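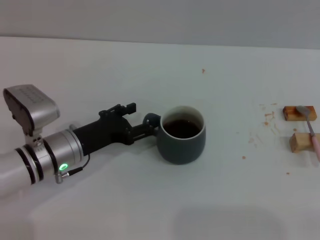
A dark gray mug on the white table, filled a few centimeters short of the rim.

Vuvwood Table Things
README, last changed November 1, 2025

Welcome, and thank you for taking the time to read this before opening the folders. I know most people go straight for the pictures and come back to the notes when something puzzles them, and that is fine too. I have tried to write it so you can land anywhere and find what you need.

What this is

Vuvwood is a collection of pictures of ordinary things on a table: mugs, small wooden blocks, bowls, spoons, a few jars with their lids. It began as a side folder of an older set called Prakik, where everything was photographed alone on a plain background. Those pictures were tidy and a little lonely, and I kept wishing for a mug with a drink in it and some other odds and ends nearby, the way a table looks when people have been using it. So I started again, in May, with the same cupboard and a much more relaxed idea of what belongs together.

There are 2661 pictures in all. Of these, 2000 are in the main folder and 500 are in the folder called "quiet", which has only one or two things on the table at a time. The rest are in "odds" and have not been sorted as carefully as I would like.

The mugs

Mugs are the heart of the collection, and I have grown fonder of them than I expected to. The one at the top of this page is the plain sort I like best, straight-sided and matte on the outside with a thin white inner rim. It shows up well against a white table, and the handle is a simple rounded loop that is easy to make out from most directions.

Each mug has a short entry in mugs.txt giving its color, whether the sides are straight or curved, and which way the handle points in the picture. Left and right always mean left and right as you look at the picture. I changed my mind about this early on and had to go back through a good many entries, so if you find one that still has it the other way around, please do tell me.

For drinks, the entry says what the liquid looks like and leaves it there. "Dark brown, like coffee" is a typical line. I did not want to promise coffee where it might have been strong tea (it was sometimes strong tea). The level is noted as full, part full, low or empty. Part full covers a wide range, I admit, and you may want to divide it further for your own purposes.

The blocks

The small wooden blocks came from Correia, a little shop near my old apartment that sold offcuts by the bag. Some are a clean light brown all over and others have reddish-brown staining on the top or along the edges. I left the stains alone - they make it far easier to tell one block from its neighbor - and they are written down in blocks.txt under "marks". Lying flat, standing on end and stacked are all recorded separately. Two blocks with a gap between them are not a stack, even when they are lined up neatly.

Folders and files

main/ has the general pictures
quiet/ has the sparser tables
odds/ has everything still waiting to be sorted
mugs.txt and blocks.txt are the entries described above
other.txt covers bowls, spoons, jars and anything else

The text files are plain, with one thing per line, and the picture name always comes first. Version 2 of the files uses tabs between the columns where the first version used commas, which got into trouble with my habit of writing long remarks.

Things to know before you use it

The tables are mostly white, and pale dishes can be hard to pick out at the edges. Soft shadows were left as they were. There are far more dark mugs than light ones, partly because of that and partly because those are the ones I own. Patterned cups are scarce, and glass is scarcer still.

Sharing and thanks

You are welcome to use the pictures for study, teaching or your own projects, and to pass them along with this file. If you need a name to give as the source, please use Miltelent, which is the name I put on all my collections. Corrections are always welcome - just include the picture name and the line you think is wrong, and I will look at it with the next round of changes.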